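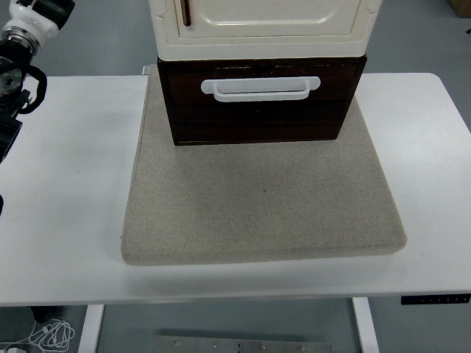
4. Distribution of Finish Wear on Small Wooden Boxes

4.1 Material and recording

The sample consists of 789 records of small varnished boxes, chests and drawer units from the combined inventories of the Zodumham and Otitov collections. Records were included when the object had at least one varnished outer face and when the condition field had been filled in by the cataloger. Objects with a painted, lacquered or waxed finish were left out, as were objects known to have been stripped and refinished in full. Partial refinishing was accepted if the extent was stated in the record.

Each face was divided into three zones: corners, edges and field. The field is taken as everything more than one finger width from any edge. This follows the practice of the older Otitov cards and was kept so that the earlier entries could be used without conversion. Wear in each zone was scored on the Palaniappan scale, in which the lowest score denotes an unbroken gloss and the highest denotes bare wood. The intermediate scores cover dulling, thinning with a visible change of tone, and local loss of the film.

Catalog descriptions written before the scale was adopted were translated into scores by two readers working separately. Terms such as "rubbed" and "worn light" gave little trouble. The term "tired", which is frequent in the Zodumham cards, was used by different catalogers for dulling and for thinning, and entries in which it was the only condition term were set aside.

4.2 Scoring from the object

A subsample of 200 objects was drawn from the records and scored again from the objects themselves by Keerthana Warrier, without reference to the existing entries. The draw was stratified by collection and by the main construction types (lidded box, drawer unit, chest with fall front). All objects were scored on a padded surface under the same overhead light, first from the front and then turned a quarter at a time. Undersides were scored last.

Gloss has a strong effect on how wear is read. On a dark, glossy finish, slight thinning at a corner shows as a lighter patch and is easily picked up, while dulling of the same extent in the field may be missed unless the face is viewed at a low angle. On pale woods the reverse holds. Figure 4 shows an object of the first kind: the front is a deep reddish brown with a glossy, varnished finish, and the lower corners show slightly lighter, worn edges. Under the rules set out above, wear of this kind is entered under corners and edges only, whatever the state of the adjoining field.

Figure 4. Dark brown wooden box on a beige pad, front face toward the viewer.

Agreement between the original entries and the new scores was good for corners and edges and weaker for the field. The disagreements in the field zone run mostly in one direction – the new scores are higher. Some of this will be real change since cataloging. The greater part is more likely due to the habit, plain in both sets of cards, of describing a face as "good" when its central area has dulled evenly.

4.3 Repeat scoring

To check the consistency of a single assessor, 60 of the 200 objects were scored a second time in May, in a different order. Most scores were unchanged, and where they did change the shift was by one step. The least stable zone was the rear upper edge. This edge is often finished more thinly than the rest, and it is hard to say from the surface alone whether a light line along it is wear or an original feature of the work. We have kept the scores for this edge in the tables but do not draw on them in Section 5.

4.4 Results by zone

Lower corners carry the highest scores in all construction types. The difference between lower and upper corners is largest for drawer units and smallest for lidded boxes, in which the upper front corners are handled whenever the lid is raised. Lower front corners score higher than lower rear corners throughout. This agrees with the view in the earlier literature that wear at the base comes mainly from sliding and tilting, and that an object is usually drawn forward before it is lifted.

Edges follow the same order at a lower level. The exception is a small group of chests from the Otitov collection whose side edges score as high as their front edges. The group shares a workshop attribution (Grivo), and its members have a narrow bead along the side that stands proud of the face. Any contact with a neighboring object would fall on the bead first. With the group removed, side edges fall below front edges in both collections.

Field scores are low and vary little between types. Where a high field score does occur, it is nearly always linked to a handle, a knob or a lock plate, and the worn area lies directly below the fitting. For this reason we treat wear around fittings as a separate variable in the analysis that follows and exclude it from the field score.

4.5 Limits of the data

The inventories record condition at the time of cataloging and say little about use. An object kept in a household for decades and one kept in a shop window may reach the same score by different routes. The records also favor objects thought fit to keep, so that heavily worn examples are probably too few. Varnish type was identified for only a small part of the sample, and no comparison between spirit and oil varnishes was attempted.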